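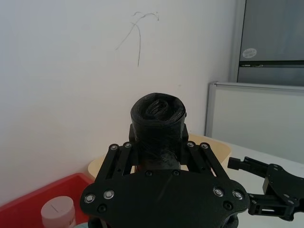

*Abbildung 2: Blanke Schraubenköpfe und schwarze, versenkte Befestigungselemente.*

### 4.2 Aufbewahrung von Kleinteilen im Haushalt

Schrauben, Unterlegscheiben, Dübel und Möbelbeschläge bleiben nach Montagen und Reparaturen häufig übrig und werden in den meisten Haushalten nicht entsorgt. In der Literatur zum häuslichen Vorrat kommen sie selten vor. Die Inventarstudien, auf die wir uns in Abschnitt 2 stützen, erfassen Werkzeuge einzeln, Kleinteile dagegen nur als Sammelposten oder gar nicht. Der folgende Abschnitt berichtet die Ergebnisse der Teilerhebung in Flurnby und Ravn.

Angeschrieben wurden 649 Haushalte. 328 Fragebögen kamen zurück, davon waren 308 auswertbar. Ausgeschlossen wurden Bögen, in denen die Angaben zur Wohnform oder der gesamte dritte Fragenblock fehlten. Der Versand erfolgte im Oktober, die Erfassung der Antworten mit dem Programm Lusto. Freitextantworten wurden von zwei Personen unabhängig voneinander kodiert; bei abweichender Zuordnung galt die im Gespräch erzielte Einigung.

Als Kleinteilvorrat zählten wir jede Ansammlung von Befestigungsmaterial, die länger als ein Jahr im Haushalt lag und für kein laufendes Vorhaben bestimmt war. Nach dieser Definition verfügten 244 Haushalte über einen solchen Vorrat. Die Grenze von einem Jahr ist gesetzt und lässt sich anfechten. Im Vortest hatten wir mit sechs Monaten gearbeitet, dabei aber viele Umzugsreste miterfasst, die kurz darauf verbraucht oder weggeworfen wurden.

**Ort der Aufbewahrung.** Am häufigsten genannt wurden Keller und Abstellraum, danach die Küche. In Mietwohnungen ohne Keller liegt der Vorrat fast immer in einer Küchenschublade, zusammen mit Batterien, Klebeband und Bedienungsanleitungen. Mehrere Befragte gaben zwei Orte an: einen für Teile, die man »bestimmt noch braucht«, und einen für den Rest. Eine solche Zweiteilung war in Ravn verbreiteter als in Flurnby. Ob das am höheren Anteil der Einfamilienhäuser liegt, können wir mit den vorliegenden Daten nicht klären, weil Wohnform und Wohndauer in Ravn stark zusammenhängen.

**Behältnisse.** Eigens gekaufte Sortierkästen sind in der Minderheit. Üblich sind Marmeladengläser, Keksdosen und die Beutel, in denen die Teile geliefert wurden. Gläser werden im Freitext mehrfach damit begründet, dass man den Inhalt sieht, ohne sie zu öffnen. Gegen Sortierkästen wird eingewandt, dass die Fächer für lange Schrauben zu klein seien. Ein Haushalt in Flurnby bewahrt die Teile in Briefumschlägen auf, die mit dem Namen des Möbelstücks beschriftet sind.

**Ordnungskriterien.** Wir hatten erwartet, dass vor allem nach Länge und Durchmesser sortiert wird. Diese Antwort wurde zwar oft angekreuzt, in den Freitexten überwiegt jedoch die Sortierung nach Herkunft: Teile aus dem Kinderbett, Teile vom alten Regal, Teile, die bei der Küche übrig waren. Daneben spielt das Aussehen eine Rolle. Blanke Schrauben und schwarze Befestigungselemente (vgl. Abb. 2) werden auch dann getrennt gehalten, wenn sie in den Maßen übereinstimmen. Die Befragten begründen das mit dem sichtbaren Ergebnis, etwa an Türgriffen und Schrankfronten. Die Antriebsform wird seltener als Kriterium genannt, obwohl sie darüber entscheidet, ob das passende Werkzeug im Haus ist.

Ein beträchtlicher Teil der Bestände ist überhaupt nicht sortiert. Die betreffenden Haushalte beschreiben das Suchen als Ausschütten auf eine Zeitung oder ein Tablett mit anschließendem Zurückschütten. Dass dabei Zeit verloren geht, wird eingeräumt, als Anlass zum Sortieren aber meist nicht empfunden. Als Anlässe gelten Umzüge, längere Krankheit und der Tod von Angehörigen, deren Bestände übernommen werden.

**Geerbte Bestände.** Die übernommenen Vorräte bilden eine eigene Gruppe. Sie sind in der Regel größer und besser sortiert als die selbst angelegten, werden aber weniger genutzt. Oft bleiben sie in den ursprünglichen Behältern, deren Beschriftung die jetzigen Besitzer nicht immer verstehen. In zwei Fällen war das Ordnungssystem noch bekannt, weil die Befragten es als Kinder gelernt hatten. Eine Zusammenlegung mit dem eigenen Vorrat wurde selten vorgenommen und mehrfach ausdrücklich abgelehnt.

**Nutzung.** Gefragt wurde nach der letzten Entnahme. Typische Anlässe waren lockere Scharniere, Garderobenhaken und Stühle. Bei Möbeln der Reihe Stasoswood, die in beiden Orten verbreitet sind, griffen die Haushalte vor allem auf die mitgelieferten Ersatzdübel zurück, sofern diese noch auffindbar waren. Fand sich im Vorrat nichts Passendes, wurde überwiegend neu gekauft, und zwar eine ganze Packung, deren Rest wiederum in den Vorrat ging. Auf diesem Weg wachsen die Bestände gerade durch erfolglose Suchen. Für den Umfang dieses Effekts fehlen uns Angaben zum Packungsinhalt.

Einschränkend ist festzuhalten, dass alle Angaben auf Selbstauskunft beruhen. Wer seinen Vorrat lange nicht geöffnet hat, wird ihn vermutlich ungenau beschreiben. Außerdem füllte pro Haushalt nur eine Person den Bogen aus. In Haushalten mit mehreren Erwachsenen ist die Zuständigkeit für Reparaturen ungleich verteilt, und wir wissen nicht, ob jeweils die zuständige Person geantwortet hat. Der Fragebogen enthielt dazu keine Frage. Die Begriffe »Beschlag« und »Befestigungsmaterial« wurden zudem uneinheitlich verstanden, einige Befragte zählten auch Bilderhaken und Kabelbinder dazu. Wir haben diese Nennungen in der Auswertung belassen.

Die Haushalte ohne Kleinteilvorrat werden in Abschnitt 4.3 getrennt behandelt.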